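Home | Notebook | Glazes | Kiln log | Contact

13 February 2024

Opened the kiln with Eleni this morning and the Nomia white came out so much better than last time! Cone 6, 15 minute hold at the top, slow cool. Two mugs crawled at the foot - my fault, I skipped the sponge. 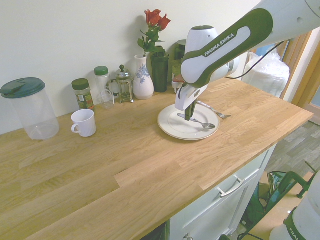
Batch 346 still pinholes on the Georgiev clay. Vasilis thinks it's the bisque going too fast (he says that every week, but I'm coming round to it). Next one gets a slower ramp through the middle.
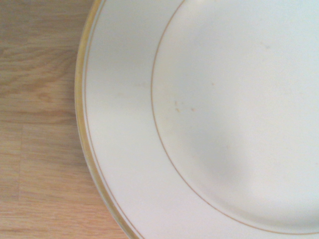 Ordered more frit from Tuvero, order 1647. Sieve the Istia bucket before anyone dips from it, it's gone lumpy again.

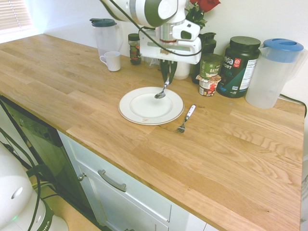

White plate with thin gold rim, spoon just over it.

Test tiles tomorrow if the shelves get washed.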